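Review: Stada Classroom Gripper Set (pair, with lesson pack)

Bought with club funds, used for one term by an after-school robotics club, ages 13 to 17. Score at the bottom.

I was against this purchase. The club had a perfectly good pile of servo arms from Stinetti, most of them working, and a cupboard full of wheels nobody had opened since the maze contest. Then somebody saw the Stada set at a regional meet, and by January we owned two hand-held grippers, two cables, a bag of mounting plates and a login for a lesson pack that promised to "bring learning from demonstration into every classroom." I have read that sentence on a lot of boxes.

The idea is simple enough. A student holds a gripper in each hand and does a chore with them, the software records the motion, and later you train a small model on the recordings and try it out on an arm. The chore has to be done the same general way over and over, with small changes each time. If your students hate repetition, stop reading here and buy a line follower.

Setup took us most of an evening. The printed guide covers one operating system and we use the other. The cables come out of the back of each gripper and there is no strain relief worth the name, so we added our own with cable ties after the left one started dropping out in the second week. Stada support answered in two days and told us to try a different port. It was the cable. They did send a new one free, and I'll give them that.

The grippers themselves are better than I expected. The jaws close evenly, the squeeze is light enough for a thirteen-year-old, and after a term of being dropped on carpet both still read correctly. They are too fat for small hands, though. Our youngest members hold them with the whole fist and tire quickly, and once they tire the recordings get sloppy. The lesson pack suggests sessions of 100 takes. Try that with a seventh grader at five in the afternoon.

Now the lesson pack, which is where I have most of my complaints. There are 3 units. The first is good, a plain explanation of what gets recorded and what the numbers mean. The second is a slide deck about the future of work. The third tells you to collect 1,000 takes of a single chore, with no advice on how to pick the chore or how to throw out a bad take. We got to 241 before the term ran out, and the students wrote their own rules for what counted. Those rules were the most useful thing to come out of the whole project, and Stada had no part in them.

We started with blocks, because the pack says blocks. Blocks are dull and they also flatter the equipment. Any gripper can pick up a cube. By the fourth meeting the older students wanted something that would fight back, and they settled on clearing up picture books.
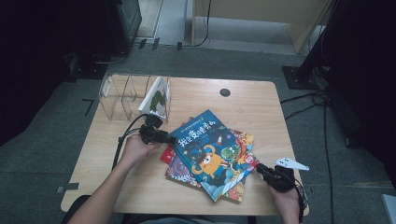 Books are the test I would give any gripper before paying for it, and the Stada pair comes out of it with a passing grade and no more. A thin cover lying flat gives short jaws very little to get hold of. It helps to leave the pile untidy, like the one under the blue monster book, with corners sticking out at different angles so there is an edge to go for. The clear acrylic holder was the students' choice, and I would pick something else next time. Its dividers are hard enough to judge by eye, and I have my doubts about what a camera makes of them. The white plate on the right gripper is a nuisance as well. It reaches out a long way to the side, and you have to think about it whenever you turn your wrist.

Did the trained arm put books away? Once in a while. It was decent at nudging a book toward the holder and poor at standing it up. Two of our students worked out that the failures bunched up around takes where the person had hesitated, and they made a nice poster about it for the spring showcase. I count that as a result. I'm less sure I would count it as a result for Stada.

For comparison, we had a Lodex starter pair on loan for two weeks. Cheaper, uglier, smaller in the hand, no lesson pack at all. The younger students liked it more. The recordings were noisier and the jaws had some play in them – whether that matters for a club is a fair question, and I lean toward no. The Þorgeirsson kit gets recommended on the forums every time somebody asks, but it costs more than our yearly budget and I haven't touched one.

Good: jaws, durability, unit one.
Bad: cables, size, units two and three, the printed guide.

Buy it if you have older students, a patient adult and a chore in mind already. Skip it if the lesson pack is the reason you're looking. 3 out of 5.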